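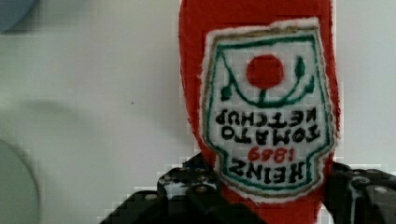
March
By Thilini Amarasinghe

The handling lab at Bangate opened its doors to members for an afternoon, and 34 of us went through in two groups. Nima Rostami ran the demonstration bench and Tarek Rizk took questions on the control software. What follows is written from my notes, with a few corrections Nima sent afterwards.

The subject was soft goods. Most pick-and-place cells in our region deal with cartons, castings or trays, where the part has the same shape after it's gripped as before. Plush, bagged produce and folded textiles don't behave that way. The lab's Haque project is a two-year effort to handle such items with an ordinary parallel gripper and a small camera mounted at the wrist, with no suction and no tool change.

The test set is a bin of 35 plush items, including a Heinz tomato ketchup bottle in red fabric with an embroidered keystone label. Nima uses the bottle for the opening run. It has a wide body, a narrow neck and lettering with an obvious right way up, so orientation errors can be read from across the room. The arm takes it by the neck with two fingers, closes until the motor current reaches a set threshold, lifts, and holds while the wrist camera records. The bottle can be held inverted, label toward the camera, and the software then has to report which way up it is.

Tarek spent some time on the closing threshold. On a rigid part the current rises sharply at contact and the controller has an easy decision. On stuffed fabric it climbs slowly over several millimetres of travel, and a threshold tuned for one item will either drop the next or flatten it. Their present method closes in two stages: a fast approach to first contact, then slow steps with a short pause between each, during which the camera checks whether the outline of the fabric is still moving. It costs 1.4 seconds per pick in the current build. He expects to halve that by overlapping the image check with the step itself.

Orientation is handled separately. The classifier was trained on 2616 images taken with the wrist camera, 172 of which were set aside as hard cases (label partly covered by a finger, strong side light, item rotated past 90 degrees). Frayed or fuzzy edges still cause trouble for the outline step, as loose fibres catch the light and the software reads them as movement. A blur filter helps, at some cost in accuracy on thin items such as ribbons and tags.

During our session the arm ran the full bin once. Two items were dropped, both long-limbed animals picked up by a leg. One pick was aborted by the controller when the fingers closed on a seam and the current rose early. The ketchup bottle was picked, reported as inverted, turned and set down in its rack on the first try in both groups.

Questions from the floor were mainly about cost and wear. The finger pads are a moulded part from Ninetti and are replaced when the surface polishes. Tarek wouldn't give a life in cycles, as the lab hasn't run any set to failure. Catarina Magalhães asked whether the method would carry over to bagged salad. Nima's answer was that the two-stage close should, but the outline check would need rework for clear film.

The lab plans to move the bench to the larger space at Bekodside before winter. Members wanting the slides can request them through the newsletter address. Closed shoes are required at both sites, and the lab asks that phones be kept on silent near the bench.

Comments

Nazma Pramanik
Was the current threshold per item or one value for the whole bin? I was in the second group and missed that part.

Thilini Amarasinghe
One starting value for the bin, then adjusted by the slow steps. Tarek has the plots.

Catarina Magalhães
Thanks for writing this up. We have some film offcuts we could send over if Nima wants them for testing.

Nima Rostami
Yes please. Mixed thicknesses if you have them.

Last updated: March, 4:20 pm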